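Ticket: Laundry station, demo readiness for open day
Opened by: Kumudini Fakir
Assigned to: Carmela Aguirre
Priority: raised from normal to high
Status: open, waiting on requester

Kumudini wrote:

Visitors from Arkance and Odera are coming on Friday, September 3, 2021 and the laundry station is on the route. The program sheet says "the arms will hang your clothes." Can support please confirm it will do that with people watching? In March we told a group from Tutside the same thing and they got a long look at two arms holding still.

Carmela wrote:

I can't confirm that. I can tell you what I've got so far.

I went through the session log. The station has 400 logged attempts, and I don't put much weight on the number. Whoever kept the log used "done" for a garment on the rod and also for an attempt that ended without an error. Those are different things. An arm can drop a shirt beside the rack, go back to its start position and report no error at all.

Checked so far:
- Emergency stop, both arms. Works.
- Restart after a stop. Works, but somebody has to clear the surface by hand first.
- Amau scheduler. It starts the next attempt whether or not the last one finished. Known problem, see the related list.
- Grip on the hanger. Still looking. Overhead view and wrist view attached.

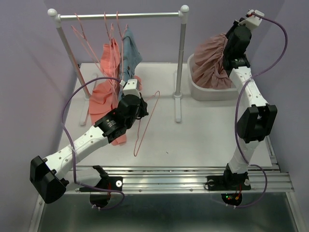
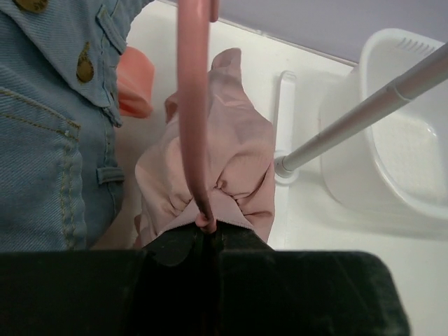
Carmela Aguirre

My worry is the grip. In the wrist view the fingertips meet right at the small rounded end of the pink piece, and I don't see much margin there. The cloth under it is bunched up, too. I can't tell from one still whether that grip holds once the arm lifts, so please don't send it to anyone as proof that the thing works. It doesn't prove it fails either.

The overhead view has clothes by the rack and more cloth heaped in the basket. A visitor is going to assume the arms put every piece where it is. If a person loaded the rack before the demo, the host should say so out loud.

Kumudini wrote:

Fair, but I can't take the station off the route now. Could we show a recorded run instead?

Carmela wrote:

Only if it's one whole run at normal speed with the misses left in. The clip on the shared drive is sped up and has 2 cuts in it. I'd be embarrassed to stand next to it.

What I'd rather do: live, one garment, 24 minutes set aside, and change the program sheet to "the arms will try to hang a garment." Turn the scheduler off and start each attempt by hand. If it misses, reset and go again in front of them.

Kumudini wrote:

Sheet is with the printer. I'll ask if they can still change that line.

Carmela wrote:

Leaving this open until I see the new sheet.

Related tickets
Amau scheduler starts next attempt after a failed one
Session log: "done" used for two different outcomes
Open day: floor tape and visitor distance at the laundry station
Shared drive: replace sped-up demo clip
Tutside visit, follow-up questions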